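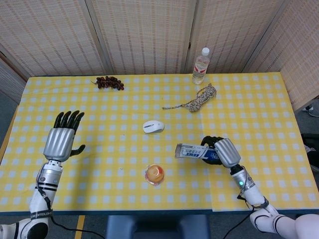
Movora Rugby Club: Playing Registration FAQ

When does registration close?
Registration for the coming season closes on 9 July 2021. Forms received later go to a waiting list.

Which squads are open?
Under 16, under 18 and senior. Each match day squad carries up to 25 registered players.

I played for another club last season. What do I need?
A signed release from that club. Send it to Fung-ping Lo, the registrar, before your first training session. Transfers take up to 18 days.

Can I play while a transfer is pending?
No. You may train but not play in league matches.

How much is the senior fee?
The fee is 187 for the full season, payable in two parts. Kit is not included.

Can an under 18 player appear for the seniors?
Only in the back line, with written consent from a parent and approval from the head coach, Nanna Oddsson. Front row players must be over 18.

Where are home matches played?
On the main field at Kao Park. Second team matches use the lower field.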